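The fruit situation

30 July 2020

Quick one before I have to go and move the car. I said I'd write up the fruit thing and then didn't for ages, sorry, several of you asked.

So. We get through a daft amount of fruit and we were also throwing away a daft amount of fruit. Both at once. I'd buy a bag of apples, they'd go in the bottom drawer of the fridge, then I'd forget, buy another bag, put that one on top. Repeat until the drawer wouldn't shut. Meanwhile Henok would be eating toast because "there's nothing in". There was plenty in. It was under the other plenty.

Worst find was a satsuma behind the bread bin. Grey. Very light. Moving on.

What I tried first — a bowl. Big ceramic one, wedding present from Henok's aunt, lovely thing, weighs as much as a paving slab. Problem with a deep bowl is the bottom layer. You never see it. Whatever goes in first stays there till it starts to smell, and by then it's had a go at its neighbours. Lost four pears that way in one week in the hot spell. Also there's no air in a glazed bowl, everything sits in its own damp.

Then a wire stand, two tiers, from a shop called Histis that does kitchen bits and curtain poles (don't ask, it's that sort of shop). Thought I'd cracked it. Wire leaves marks in anything soft. Peaches came out with a waffle pattern. And it wobbled, and every time someone shut the cutlery drawer a lemon came off the top and rolled under the cooker. Gave it to my sister who keeps onions in it and is very happy.

Then baskets. Should of gone there first really, my mum had a basket on the table my entire childhood and I don't remember her ever throwing out a banana.

Things I'd look for if you're getting one:

Wicker or something like it, with a bit of give. Fruit bruises where it rests, so you want the resting place to be kind.

Shallow. If you can get three layers in, it's too deep. You want to see every single thing in there without picking anything up.

Oval over round. Bananas lie along an oval. In a round one they stick up at one end and somebody's sleeve catches them.

No lining. I had a nice checked cloth in for a while and it just held the damp and went spotty. Bare basket, shake it over the sink now and then.

Something you don't mind getting juice on. Because you will.

Ours cost me 900 in the old money, as my dad says about everything, meaning he thought it was too much. It was from the market and the woman had a pile of them and I took the plainest. Faltotier do one that's nearly the same with handles if you don't have a market near you. I don't think you need the handles. Letay disagrees with me, she carries hers out to the garden, fair enough.

Now the filling, which is where I've got a bit obsessive. Henok calls it flower arranging.

Apples at the back. They last longest so they can be the ones you have to reach for. If they're at the front everyone takes an apple and the soft stuff dies behind them.

Bananas across the middle, one over the other. Never right at the bottom with weight on, they go black in a stripe wherever something's pressing. I only put a couple in at a time now and keep the others elsewhere, more on that in a sec.

Small stuff gets tucked into the gaps. Little oranges, plums if it's plum time, whatever. They hold the bananas still so it doesn't all shift about when you pick the thing up.

Lemons at the front. I know, nobody snacks on a lemon, but I use one most days for tea or rice or a dressing, and having it where my hand goes means I stopped buying those plastic squeezy ones.
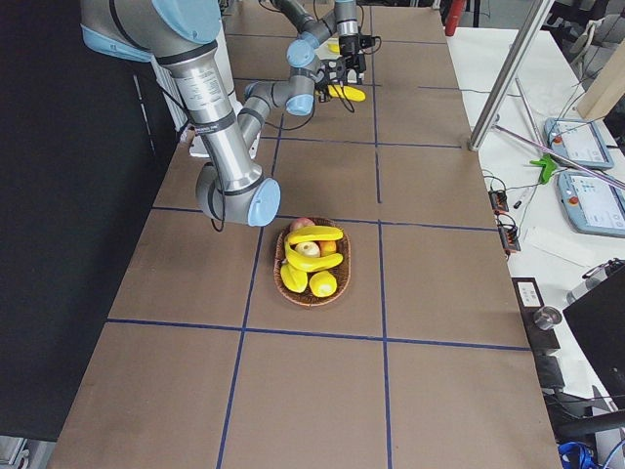 And yes you can get away with a bit of colour planning too. One red thing goes a long way. If it's all yellow it looks like a display in a bank, and one red apple sorts that out. I'm not above turning it so the good side faces out.

Right, bananas. The great banana question. They give off whatever it is they give off and everything near them ripens quicker. So really they shouldn't be in with the rest at all. But I like how they look and if they're not in sight they don't get eaten, in this house anyway. Compromise is the couple in the basket, the remainder hung on a hook on the side of the cupboard, and I top up when one goes. If you've got a rock hard avocado then put it right in with them on purpose, ready in a day or two. Don't forget it's there. I've done that as well.

The other bit that made a difference was where it lives. It used to be on the windowsill. Pretty, and completely wrong, full sun from breakfast till gone one. On the table now, in the middle, away from the window and not next to the kettle. It gets moved for dinner and then moved back, and the moving back is when I look it over. Takes no time. Anything with a soft spot goes by the chopping board and gets used next, in porridge or a crumble or just eaten standing up.

Saturday-shop people (I'm one, or was) — buy less. Boring I know. I now do one bigger go and a small top up on the way home from Sisay's, the corner place, where you can buy two of something and not a whole net. Costs a tiny bit more per orange and I've stopped binning half the net so I'm pretty sure we're up on it.

Letay Endale, who knows far more about this than me and has trees, says wash nothing until you eat it. I was washing everything when it came in and drying it badly, which explains the fuzzy strawberries. Berries don't go in the basket at all by the way, they go in the fridge in an open tub with a bit of kitchen roll. Grapes too. Kiwis can do what they like, they're indestructible.

Onions, potatoes, garlic — separate. Not in with fruit. I keep them in a crate under the stairs, in the dark. One does creep into the fruit now and again when I'm unpacking in a rush and it isn't the end of the world, but take it out before your apples start tasting of soup.

Fruit flies. We had them bad in June. Small jar, splash of cider vinegar, drop of washing up liquid, leave it next to the basket overnight. Revolting in the morning, does work. Also rinse the banana hooks and wipe under the basket, there's always a sticky bit under the basket.

What else. Oh, the crumble. People wanted the crumble. Whatever's gone soft, peeled if you can be bothered, in a dish with a spoon of sugar and a squeeze of one of those lemons. Topping is flour, butter, sugar, oats, rubbed together until you get bored. 35 minutes in a hottish oven, till it bubbles at the edges. Tin of custard. Henok Yimer can eat the entire dish on his own and I have wittnessed it.

I'll do the spice drawer next, probably in September when I've got the kitchen back to myself. It needs emptying right out and there's a jar in there from Lorkeo with no label that we're all a bit scared of. If anyone knows what smells like aniseed and is bright orange, comments are open.

Car. Going.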